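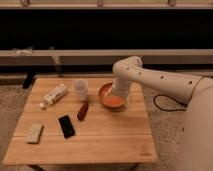 **Figure 1.** Slatted wooden tabletop with visible seams between the boards.

### 3.2 How people talk about worn furniture

I should say up front that I came to this study as someone who hoards old furniture, so I was never going to be a neutral listener. I ran the interviews in two towns, Ellside and Gredura, and ended up with 28 people who had kept at least one table for longer than they'd planned to. I asked each of them the same opening question (what would you say to a buyer?) and then mostly stayed quiet.

What surprised me was how little anyone said about looks. People talked about seams. They talked about crumbs in the seams, and about which board the kids always drummed on. One woman in Gredura spent most of our hour on a single gap that had opened up over the winter - she'd tried wax, then string, and then she just started calling it the pencil slot.

I coded these remarks as "surface talk" and kept them apart from "story talk," where the table stands in for a person or a house. The line between the two is blurry, and I went back and forth on plenty of passages. Two interviews wouldn't fit either label at all, so I left them out of the tally but kept them in my notes.

Light, pale wood like the top in Figure 2 got the most surface talk by far. I think marks just show up more on it, though a couple of people told me flat out that dark wood is worse for dust! 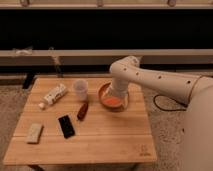
### 3.3 Putting a price on it

Near the end of each interview I asked for a selling price. Most people laughed. The highest figure I got was 200 dollars, from a man in Ellside who then took it back and said he'd want to meet the buyer first.

I had expected story talk to push prices up, as the Shabalala survey suggests it should. In my transcripts it mostly made people stop naming prices altogether, and I don't have a good way to score a refusal. For now I've logged those answers as blank and I come back to them in Section 4, along with the follow-up calls I made in March.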